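Tuesday, June 30, 2020
Posted by the bench 2 notebook

Left gripper dropped out again during the cloth handover. Log shows fault 534 on the left hand, then the arm held position and the right hand stayed closed. Same code we had in March, when we blamed the Brulley driver board and swapped it. The board is probably fine.

Cycle count at the stop was 2186. Pulled the log before touching anything and saved it to the Redholm folder.

What I checked:

Supply voltage at the base, normal with both arms loaded.
Finger travel by hand with power off, smooth over the full stroke.
Connector at the gripper end, seated, but one latch is worn and lets the plug rock.
Cable at the wrist. With the wrist rolled all the way in, the slack pulls tight and tugs on that same plug. Could get the fault to come back 4 times by rolling the wrist slowly with the gripper idle.

So it is the cable run. The Pavance script rolls the wrist further than the old one did, and the loop was never made longer to match.

The part that bothers me more is the restart. After the fault was cleared, the left fingers opened to full width without a command. Hands were well away from the table, but they might not have been. Until the startup routine is changed, press the e-stop before reaching in, even if the screen says idle.

Ordered 2 replacement leads from Rozīte with the locking plug. Wrist roll is limited in software for now, and I went back to single-arm pick and hold at low speed with the light blue cloth. 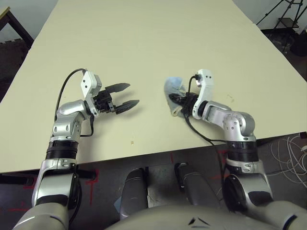 Handover stays off the run list until the new leads are in. If 534 shows up with the roll limit on, stop there, save the log and leave the arm powered down for me to look at.

3 comments
0 shares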